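The Second Bell of Flollgate

1. The Letter

The letter from the diocese came in July, when the church was cool and the street outside it was not. The sacristan opened it with the knife she used for candle ends. She read it standing, and then she sat down in the last pew and read it again.

The parish of Flollgate, it said, would be joined with the parish of Flalside before winter. There would be one priest, one Mass on Sunday, and one choir. The building in Flollgate would stay open for funerals, if the families asked for it.

She had kept the keys of this church for eleven years. Before that her aunt had kept them, and the hook by the kitchen door had a dark ring on the wall behind it, where the iron had touched the paint. In Flollgate they still said the long prayers in the old language, which few of them understood and all of them knew. In Flalside they had a guitar.

The priest came at six, as always. He was an old man and he did not hurry to speak about difficult things. He looked at the envelope, then at her.

“So you have it too,” he said.

“How much do they say the roof costs?”

“It is not the roof. It is us. At Easter we were 50 people, with the babies.”

She put the letter in her apron. Then she went to fill the lamp, and he went to put on his vestments, and at half past six there were nine people for the evening prayer. One of them slept from the first psalm. The priest sang to him as well as to the others.

2. The Bell

There were two bells in the tower. The small one rang every day. The large one had come from the Doležal foundry, over the mountains, in the time of her grandmother's grandmother, and it had been silent since the war, when a crack was found in it, as long as a hand.

Everyone in Flollgate knew the story of how it was paid for. The foundry wanted 2,975 crowns. The village did not have them, so each house gave what it had, and one widow gave her cow. The names of the houses were cast in the metal, on the inside, where only God and the bell ringer could read them. The widow's house was the first.

The sacristan climbed up on the night after the letter. She was not a young woman and the ladder was steep. She put her head under the bell with a candle in her hand, and she read the names, and she found her own family between a miller and a family which had no more people in it.

“What will they do with you?” she asked the bell. She felt foolish, but not very much.

In the morning she wrote to Ternine, where there was a workshop that repaired old bells. She did not ask the priest. She wrote in her best handwriting and she drew the crack in its true size, with an arrow.

The answer was polite. The crack could be welded. The price was 600 for the work, and another 215 for the carriage there and back, and they would need the bell for five weeks.

She had this money. It was in a coffee tin, and it was for her own funeral.

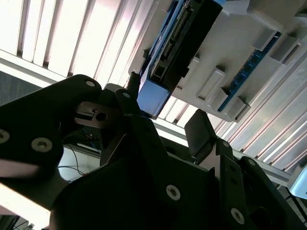 3. The Visit to Flalside

She thought that before she spent her funeral she should see what she was spending it against. So she took the bus to Flalside and went to their Mass, wearing her good coat in spite of the heat.

The church was full. This made her angry at first. There were young men standing at the back with their arms crossed, and children under the pews. The songs were simple, and she did not like them, and by the third one she was singing, because the woman next to her held out the book and it would be rude to refuse.

The sermon was short. It was about the man who buys a field for the sake of the treasure in it. The young priest spoke quickly and moved his hands too much. But at the consecration he became still, and the whole church became still with him, even the children, and she lowered her head as she did at home.

Afterward there was coffee. A girl of maybe sixteen asked where she came from.

“From Flollgate.”

“Oh, where they pray in the old way,” the girl said. “My grandfather wanted to go there once more, but he could not walk anymore. He used to say there was a big bell. Is it true?”

“It is true,” said the sacristan.

“What does it sound like?”

She opened her mouth and closed it. In all her life she had not heard it.

4. The Coffee Tin

The priest found her in the sacristy with the money laid out on the drawer where the altar cloths were kept. She told him all of it, also the letter to Ternine, also the guitar.

“They may close us before it comes back,” he said.

“Yes.”

“And then who will bury you?”

“You will, if you are not dead before me. I will be in a plain box.”

He sat down on the chair with the bad leg and was quiet for a long time. Then he took out his own wallet, which was thin, and put two notes beside hers without looking at them.

The bell went down from the tower on ropes, and half the village came to watch, more people than at Easter. When it stood on the cart, an old man bent down and looked inside, and he called his son, and the son called his children. They knelt in the dust of the road, one after another, to find the names of their houses.

The sacristan held the horse. Somebody asked her when it would be back.

“Five weeks,” she said. “Come in the evening. We begin at half past six.”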